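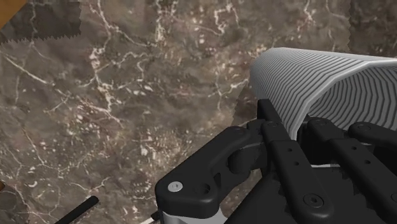
Ticket 281: Scheduled exports from Fleltura stop partway through
Opened: 26 February 2026
Status: Closed
Priority: Normal
Site: Kandstead office

Problem as reported
The nightly order export from Fleltura finishes with no error, but the file is short. It should hold every open order. The last few files all end at row 2,000. Orders past that point never reach the Culletti accounting import, so invoices are missing for customers late in the alphabet.

Environment
Fleltura hosted version, standard plan. Export saved as CSV to the shared drive. Culletti picks the file up from there at 6 a.m.

Log

Entry 1
Ran the export by hand from the admin account. Same result, 2,000 rows plus the header. Drive has plenty of free space. File opens fine in a text editor and the last line is complete.

Entry 2
Checked for a bad character in the order that should come next. Found a curly quote in the delivery notes and removed it. Ran it again. No change. Put the note back the way it was.

Entry 3
Changed the sort from customer name to order date. The file still stops at 2,000 rows but with different orders in it. The data is not the problem.

Entry 4
Raised the timeout on the export job from 120 seconds to the maximum. No change. The job finishes in 9 seconds anyway, so it was never close to the limit. Set it back to 120.

Entry 5
Looked at the saved view the job uses. It is called "Ersoy open orders" and was set up when the Ersoy account was moved over. Under Advanced there is a field for maximum results, and it was set to 2,000. The field does not show on the main export page. Cleared it and saved.

Entry 6
Ran the export by hand. All open orders are in the file and the total matches the count on the dashboard. Deleted the partial file so Culletti would not pick up both.

Entry 7
Overnight run was complete. Culletti imported it without rejects and created the missing invoices. Accounting checked for duplicates and found none.

Resolution
Removed the result limit on the saved view. No changes to Culletti.

Follow-up
Two other saved views have the same limit. Neither is used for a scheduled job. Clear them in March when the views are cleaned up.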